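Home Diary Walks Archive Contact

Search this site Go

June, 6 a.m.

Up early for the ridge above Lyimo. The sign at the trailhead gives the top as 2,916 feet. Fog until the second gate, then clear. My left knee held up, but I stopped twice on the way down to Kondus.
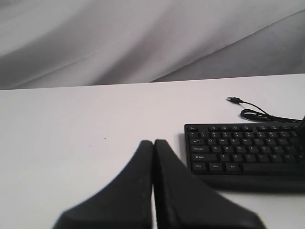 White table, gray-white cloth behind.

Back by noon. Ate the rest of the soup and slept an hour. The bus to Evska has gone up again, so I'll walk to the lower stop next time. Need new laces and more than 100 feet of cord for the beans.

We use cookies. Accept Decline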